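Call for Exhibitors and Session Leaders
Clirnley Forum on Technical and Vocational Education

Applications are open for the January edition of the Clirnley Forum, held at the Omham exhibition hall. The forum combines a two-day exhibition with a program of short working sessions for teachers, school heads, training managers and suppliers of classroom equipment. The last edition registered 1,150 visitors and 216 schools and colleges. The closing date for all applications is 6th August.

Who may apply

Exhibitor applications are accepted from schools, colleges, university departments, training centers, publishers, and makers or distributors of teaching equipment. Applicants in the school and college category pay no stand fee but are charged for any extra power supply. Joint applications are allowed if one organization signs the agreement and accepts responsibility for the whole stand.

Session leader applications are accepted from individuals. A session leader does not need to represent an exhibitor. Sales presentations are not accepted in the session program and will be returned without review.

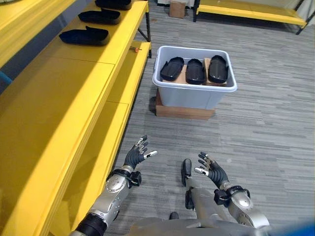
Stands

There are 40 stands on the main floor. Standard stands are supplied with one table, two chairs, a name board and a single power outlet. Corner stands have a second outlet and are assigned by lot among those who ask for one. Exhibitors may bring their own furniture as long as nothing stands higher than the rear partition. Material may not be fixed to the partitions with nails, screws or permanent adhesive.

Stand numbers are sent out with the exhibitor manual. Requests to be placed next to a named exhibitor are considered, but are not guaranteed. Stands may not be sublet or exchanged without written approval from Nii Opoku, who is in charge of floor planning.

Loading access is through the rear entrance on the Lostthorpe side. Vehicles are admitted in assigned time slots only. Exhibitors who miss their slot wait until the end of the loading period. Breakdown may not start before the closing announcement on the second day.

Sessions

Sessions last 40 minutes, including at least 10 minutes for questions. Room 253 is set up with fixed desks and a projector. The two smaller rooms have movable seating and a wall screen. Proposals are invited under the following headings:

Workshop layout and supervision
Assessment of practical skills
Work placements and employer contact
Automation and control in the secondary curriculum
Retraining of teaching staff

Each proposal should state the title, the intended audience, the aim of the session, the equipment required and the language of delivery. The summary should fit on one page. Proposals are read by Xiaoqing Wei and Weidong Long, and results are sent by email. A proposal may be accepted on the condition that it is combined with another on the same topic.

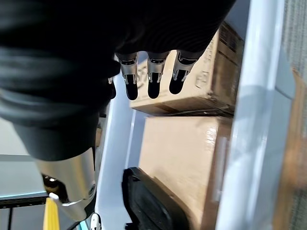
Catalog entries are required from every exhibitor and must be sent with the application. An entry consists of the name of the organization, a contact address, a description in plain text and one photograph of an item to be shown on the stand. The photograph should be taken close enough for moving parts to be told apart. Logos, collages and screenshots are not accepted in place of a photograph. Entries are edited for length and returned once for correction.

Equipment demonstrations

Powered equipment may be demonstrated on a stand if the application includes a data sheet and the name of a trained operator. The operator must be present whenever the equipment is switched on. Compressed air is not available on the main floor.

How to apply

Request the form from the forum office and return it with the catalog entry or session proposal attached. Incomplete applications are held until the closing date and then dropped. Questions on stands go to Nii Opoku, questions on sessions to Xiaoqing Wei, and questions on invoices to Muchen Qiu. Applicants from Abu Hammour and other locations abroad who need an invitation letter should mark the box on page two of the form.

Zhuoran Qiu
Program Coordinator, Clirnley Forum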